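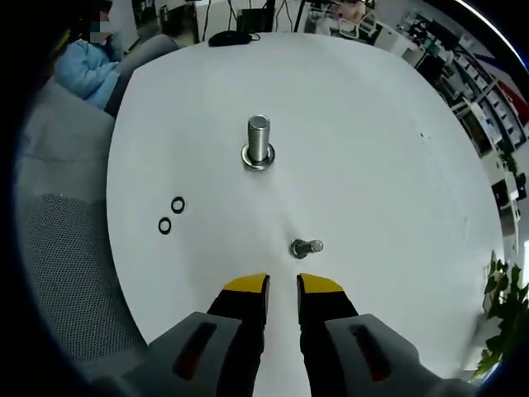
Stalundale round table, white: four months as a sorting and assembly surface

Reviewed by Kelly Bickerstaff

The Stalundale is sold by Van Wijk as a meeting table for small offices. Ours is used mostly for laying out fasteners and seals before assembly, so this review is concerned with the top and how it behaves under small metal parts. Seating comfort gets a short mention at the end.

Surface

The top is white and plain, with no pattern. Contrast is the main benefit. A black O-ring shows up at once, and so does a dark speck of dirt. Bright steel is harder: a washer lying flat under strong overhead light can be missed at a glance, though a bolt is easy enough to spot. Anyone working mainly with plated parts might prefer a mid-grey top. Killudia make one in a similar size, which I have used elsewhere and found tiring to look at for a full afternoon.

Flatness

I checked the top with a 400 mm straightedge in several directions and found no gap I could get a feeler gauge into. A simpler test is to stand a long bolt on its head with a washer around the base. It stays up while people lean on the edge, and it stays up when a chair is pushed in against the table. On our previous table, a Hindberg, the same bolt fell over whenever somebody started typing.

Edge

There is no lip. Bolts laid on their sides roll in a short arc around the head and stop, which is harmless in the middle of the table and a nuisance near the rim. O-rings stay where they are put. I would have liked a raised edge as an option – a shallow tray does the same job but takes up space.

Cleaning

Light machine oil wipes off with a dry cloth. Graphite needs a damp one and a little washing-up liquid. Jordan Bramwell dropped a 27 mm socket on the top in April and left a faint crescent mark, visible only from a low angle. Dragging threaded parts across the surface has left no scratches so far.

Assembly and fit

Putting it together took one person and the supplied key. The instructions show the levelling feet being fitted last; fit them first, before the table is turned over. The round shape wastes some floor area in a corner but lets three people reach the centre without getting in each other's way. Mesh office chairs go up to the edge without catching.

Price paid was 515 including delivery. Score: 4 out of 5, with the missing point for the edge.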